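讲稿备注:叠衣夹爪套件试用报告
2018年8月11日,星期六
(自己看的稿子,括号里是给自己的提示,不要念出来。)

开场
大家下午好。我的中文不是母语,有些词我会说得慢一点,如果哪里没有听清楚,请直接举手。今天我讲三十分钟以内,后面留时间提问。
(等后排坐好再开始。)
我要讲的是一个产品,名字叫Tastell。它是一套装在机械臂末端的套件,包括两根手指、一个小摄像头、一套控制软件和一根很长的线。卖这个套件的公司是Buvemby。我们从五月开始试用,费用自己付,Buvemby没有看过这份讲稿。这一点我想先说明,因为我后面会说好话,也会说不好的话。

我们为什么需要它
我们的工作是旧衣整理。衣服进来以后要分开、铺平、检查、叠好,再装箱。装箱已经有机器,检查还是要靠人的眼睛。最费时间的是中间那一步:把一团衣服变成一件平的衣服。
去年我们试过Śliwiński的真空吸盘。吸盘对纸盒很好,对针织布不行,空气会从布里穿过去。所以今年我们只看夹爪类的产品。
(如果有人问Śliwiński的新型号,回答:我没有用过,不能评价。)

套件的价格和安装
基本套件的价格是900欧元,不含机械臂。备用手指一对460欧元,我个人认为贵了。安装不难,我一个人用了一个上午。说明书写得清楚,可是校准那一章放在附录里,我第一次没有找到,装完以后手指总是偏向左边,浪费了半天。请大家买了以后先读附录。
摄像头装在手腕的位置,跟着夹爪一起动。好处是夹爪到哪里,它就看到哪里。坏处是手指永远在画面里,会挡住中间的一部分。Buvemby的软件可以把手指的区域去掉,不参加识别,这个功能默认是关的。
(切换到下一页,停几秒,让大家看图。)
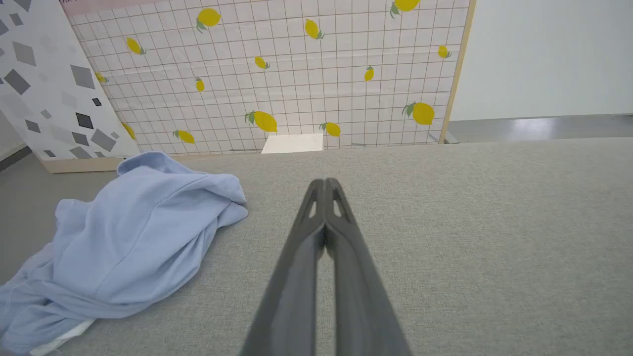 手腕摄像头的画面:夹爪两指并拢,浅蓝色衣物在桌面左侧。

(用激光笔指手指的前端。)
请先看手指。它们是深灰色的,表面不反光得厉害,越往前越窄,前端是圆的。为什么我在意圆的前端?以前我们用过方头的手指,容易勾住线圈,一件毛衣就坏了。试用到现在,这一对手指还没有勾坏过衣服。靠近前端有小的三角形开孔,可以透过去看到桌面。
再看左边的衣服。它是皱的,有一处堆得比较高。对夹爪来说,这种高起来的地方是最容易夹的。平的部分反而困难,手指要贴着桌面进去,差一点就夹空。软件选择夹取点的时候也喜欢高的地方,这个策略简单,但是我觉得合理。
然后是桌面。我们铺了一层浅灰色的布。在硬的光面桌子上,薄衣服会滑走,手指推它,它就跑。铺了布以后好了很多。这个建议在说明书里没有,是我们自己试出来的。
(这里不要讲太久,上次排练超时了。)

试用的结果
我们一共做了700次夹取,衣服有T恤、卫衣、衬衫和毛巾。我不想在这里给一个总的成功率,因为不同的衣服差别很大,平均数没有意思。我按种类说。
毛巾最好,几乎不需要人帮忙。卫衣也好,布厚,手指容易抓住。T恤中等,主要的问题是一次夹起两层。衬衫最差,扣子和领子会让软件判断错误,有时候它把领子当成袖口。
白色的衣服我要单独说一下。在我们的灯光下,白布放在浅灰色的桌面上,边缘不明显,软件会找错位置。后来我们换了一块颜色深的桌布做比较,白衣服变好了,深蓝和黑色的衣服变差了。现在我们是按颜色分批做的,比较麻烦。

和Bellidico的比较
很多人问我,为什么不买Bellidico。它的手指是软的,有气压控制,对丝绸一类的料子确实更温柔。我借来用了一个星期。问题是它需要压缩空气,我们的房间没有气管,小气泵的声音很大,同事不愿意坐在旁边。如果您的地方本来就有压缩空气,我建议两种都试一试。
(语气要客气,Bellidico的人可能在场。)

售后服务
我写过几封邮件给Buvemby。技术问题回答得很快,内容也认真。发票问题等了很久,第二次寄来的发票地址还是错的。软件更新过一次,更新以后校准数据没有了,要重新做。请在更新以前自己备份。

我的建议
叠毛巾、卫衣这样厚的东西,可以买。主要做衬衫的,请再等一等。备用手指先不要买,我们的这一对到今天磨损很小。租用也可以,Buvemby有按月的合同,但是要直接问他们,网页上没有写。
谢谢大家,现在可以提问。
(可能的问题:湿的衣服能不能夹?没有试过。左手边的线太长怎么办?用扎带固定在机械臂上,每个关节留一点余量。)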